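Water Loss from Mulched and Unmulched Containers in Late Summer
Byung-chul Kong
Project report, introductory soil and water course
Supervisor: Dr. Seo

Summary

Water loss from planting containers was measured by weight over 31 days on an open terrace at Grollmont. Two mulches, shredded bark and washed gravel, were compared with bare potting mix. No plants were grown, so all loss was by evaporation from the surface or by drainage. Both mulches reduced evaporation. Bark gave the larger reduction in the days right after watering, and gravel the more even rate over a full drying cycle. The difference between the two mulches was small compared with the difference between either one and bare mix. Placement on the terrace had a larger effect than expected and limits what can be said about the mulches.

Background

Soil that starts out wet and is left to dry loses water in stages. At first the surface is kept moist by capillary rise from below, and the rate is set mainly by the weather: sun, wind, air temperature and humidity. Later the surface dries out, the liquid path to the top breaks, and water has to move through the dry layer as vapor. The rate then drops and depends more on the soil than on the weather.

Mulch acts on the first stage. It shades the surface, slows the air next to it and puts a coarse layer on top that liquid water cannot easily climb. It should have less effect on the second stage, when the dry surface layer of the soil is already doing the same job. A mulch that holds water itself, such as bark, also takes up part of each light watering before it reaches the soil. In field beds this is often ignored. In a container, where the total store of water is small, it may not be possible to ignore it.

Most advice for home growers gives a mulch depth and nothing else. The aim here was to find out whether the choice of material matters at equal depth.

Materials

All containers were of the same molded plastic type with drain holes in the base. They were filled with Navetti general potting mix from a single delivery, passed through a coarse sieve to remove sticks and lumps. The mix was moistened, turned and left covered overnight before filling so that it would take up water evenly. Dry peat-based mixes repel water, and an earlier trial fill had left dry pockets down the sides.

There were three containers for each treatment: bare, bark and gravel. Mulch was laid to the same marked line inside each rim. The bark was air dried before use. The gravel was rinsed until the water ran clear and then dried on trays.

Method

Each container was soaked, allowed to drain until dripping stopped, and weighed. The result was taken as container capacity. Weights of the empty container and the dry mulch were subtracted. A sample of mix from the same batch was oven dried to allow the water content to be worked out.

Containers were weighed every morning before direct sun reached the terrace. The scale was checked against a reference weight before each set of readings. When the bare containers as a group fell below a set point, all containers were brought back to 80 percent of capacity with a measured amount of tap water, poured slowly over the whole surface. Watering everything at the same time kept the drying cycles lined up, at the cost of letting the mulched containers start some cycles with more water in hand.

Containers were placed in rows, and their positions were rotated once a week, on Wednesday. A daily rotation would have been better and is discussed below. A flat tarp on a frame was pulled over the rows when rain was forecast. It was left off at all other times.

Open water loss was followed with a straight-sided pan set on bricks at the end of the rows. The pan was used only as an index of the weather, and its readings were not corrected.

Results

Bare containers lost water fastest in every cycle. The loss on the first day after watering tracked the pan closely. By the later part of each cycle the two had separated, with the pan continuing to follow the weather and the bare containers slowing down. The break was easy to see on hot, windy days and hard to find in cool weather.

Under gravel, the rate was low from the first day and changed little until the next watering. A plot of weight against time is close to a straight line for most cycles.

Under bark, the first-day rate was lower than under gravel when the bark itself was dry at the start. When the bark had been wetted by the watering, first-day losses were higher, and in one cycle they were close to those of the bare containers. Weighing cannot separate water lost from the bark from water lost from the mix below. A probe pushed through the bark showed the mix still moist at the top on those mornings, which suggests that much of the loss came out of the mulch layer.

Drainage after rewatering was nil in all but the first cycle. Those readings were dropped from the averages.

Sources of error

Position. Containers at the west end of the rows lost more water than their partners in the same treatment. The terrace wall stops short at that end and the wind comes around it. With three containers per treatment, a weekly rotation was not enough to even this out, and the spread within a treatment was at times as large as the gap between bark and gravel. It was never as large as the gap between mulched and bare.

Container heating. The plastic was dark, and the south-facing sides became warm to the touch by midafternoon. In the ground, heat enters mostly from above, where the mulch is. In a container it also enters through the sides, where there is none. The benefit of mulch may be understated here for that reason.

Settling. The mix sank after the first watering and left a gap below the marked line. Mulch was topped up once - the added weight was recorded and subtracted - but the layer was thinner than intended for the first cycle.

Tarp. On two nights the tarp was left in place until after the morning reading. Evaporation on those nights was probably reduced for all treatments alike.

Discussion

The results agree with the staged drying model. Mulch mattered most while the surface was wet and least at the end of each cycle. A grower who waters lightly and often keeps the surface in the first stage nearly all the time, and should see the most benefit. The same habit also keeps bark wet, and some of that benefit is lost again. Gravel avoids this, but it is heavy, which is a drawback on balconies and shelves.

No claim is made about plants. Roots draw water from depth, leaves shade the surface, and in a full container transpiration would be expected to exceed evaporation within weeks of planting.

Further work

A repeat should use more containers, rotate them daily, and include a lighter colored container to test the side heating. Weighing bark and mix separately, with the bark held in a mesh tray, would settle the main open question. A gravel layer over a thin bark layer might also be tried. 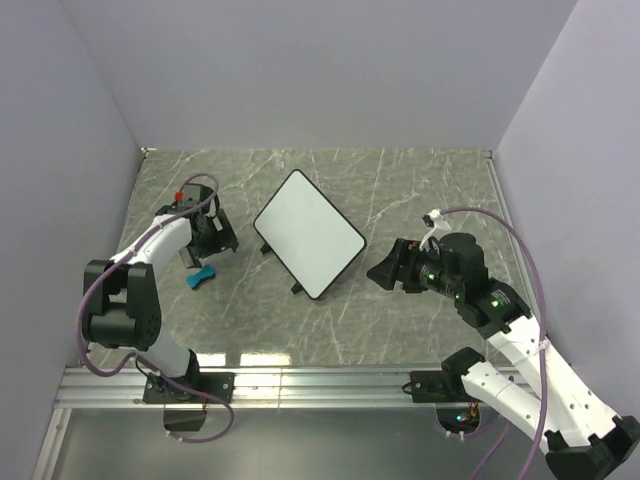
Cotville, September

Raw weights, the pan record and the oven-dry sample sheet are kept with the course copy of this report. Thanks to Dr. Seo for the loan of the scale and for comments on the draft. Remaining errors are mine. - B. Kong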